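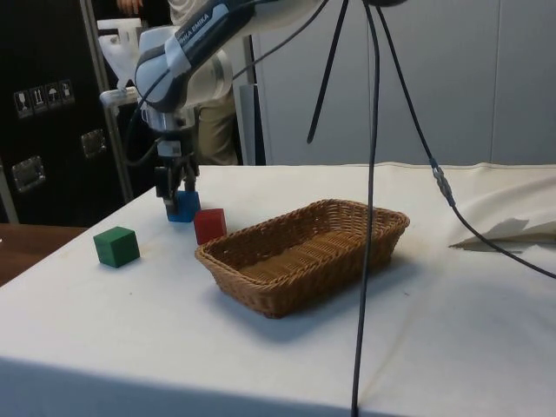
*Table 2, cloth laid, basket and cubes set out.*

**Sorting table inspection, Skyrme room**
Date: 4th April
Inspected by: Huw Pumphrey
Reviewed by: Shiyu Yao
Sheet no.: 2532

Result codes: P = pass, C = pass with comment, F = fail, N = not checked.

## A. Table and cloth

- [x] **A1. Cloth flat, no folds under the basket.** P
- [x] **A2. Cloth secured on the underside.** C. Two clips at the back replaced. The old ones had lost tension and are in the scrap tray.
- [x] **A3. Table level and stable under hand load.** P. Feet last adjusted in February.
- [ ] **A4. Cloth changed within the last 200 sessions.** N. Log page missing. Shiyu to confirm from the Villach copy.

## B. Basket

- [x] **B1. Basket empty before start.** P
- [x] **B2. Rim intact, no lifted or broken strands.** C. Braid is sound. One strand end under a short side was trimmed flush during the inspection.
- [x] **B3. Woven floor free of debris.** P. Brushed out; do not wash.
- [x] **B4. Basket does not slide when pushed lightly from the side.** C. Moves slightly on the new cloth. Acceptable.

## C. Cubes

- [x] **C1. Red, green and blue cubes present.** P
- [x] **C2. Paint sound on all faces.** C. Faint rub mark on the base of the green cube, bare wood not exposed. Recheck at next inspection.
- [x] **C3. Edges free of splinters.** P. Checked by fingertip on all cubes.
- [ ] **C4. Spare set complete.** F. Derneck box holds 8 cubes but no blue. Replacement requested from Mastness.

## D. Cables and surroundings

- [x] **D1. Hanging cables clear of the basket and cubes.** C. Keep the long cable past the far rim of the basket when the table is repositioned.
- [x] **D2. Cable jackets free of cuts and kinks.** P
- [x] **D3. Floor clear on all sides.** P

## Open items

1. A4: cloth change record. Shiyu Yao.
2. C4: blue spare. Table may be used in the meantime with the current set.
3. C2: compare the rub mark with this sheet.

Next inspection due at 2000 sessions or on any change of cloth, whichever comes first.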